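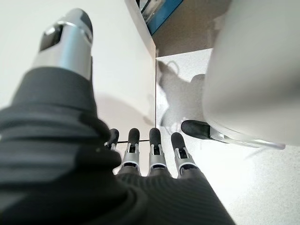
Why Water Swirls and Gurgles When It Drains

Reading time: 2 min

Water flows downhill because gravity pulls on it. A drain is a hole at the lowest point, so the water moves toward it from every side.

The water is almost never perfectly still. It keeps a slow turning motion left over from being poured or stirred. As it moves in toward the hole, the turning gets faster. A skater who pulls in both arms speeds up in the same way. The spinning water is called a vortex.

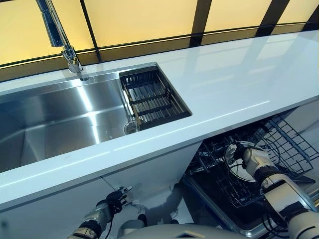 The gurgle is made by air. When the water gets shallow, air is pulled down the middle of the vortex and breaks into bubbles in the pipe.

Under the drain, the pipe bends like the letter U. This part is called a trap. Some water always stays in it - often about 2 inches deep - and blocks smelly air from the sewer. If a drain is not used for a long time, in a hot August for example, the trap can dry out. Running the faucet fills it again.

Text: Tarek Zoubi, May 2019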